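Wiping down a bank of metal lockers is one of those jobs I put off every June and then rather enjoy once the radio is on. Ours are the plain grey kind with a key in the lock, and they show every fingerprint!

## What you need

- two soft cloths, one damp and one dry
- a bowl of warm water with a small squirt of dish soap
- an old toothbrush for the vents

## How to go about it

1. Start with the top row, so the drips land on doors you haven't washed yet.
2. Leave the keys in the locks while you work. I once put them all in a bowl "to be tidy" and spent most of an afternoon matching them up again (Barnabás still brings it up).
3. Wring the cloth out until it barely feels damp, then wipe each door in long strokes from top to bottom. Go gently around any paper signs, as old tape lifts the minute it gets wet.
4. Run the toothbrush along the vent slots, one slot at a time, and wipe up the gray fluff that comes out.
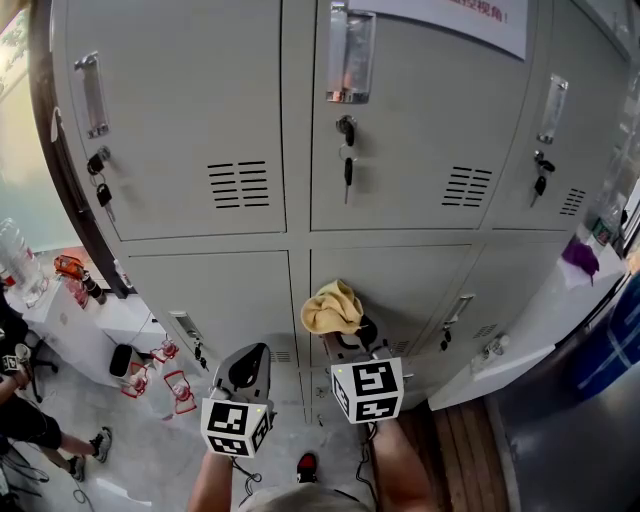
5. Dry the handles last and give them a good rub. The recessed ones hold a little water at the bottom, so push a corner of the cloth right in.

Leave the doors open for 18 minutes or so if you've washed the insides too, and hang your cloths up to dry before the next round.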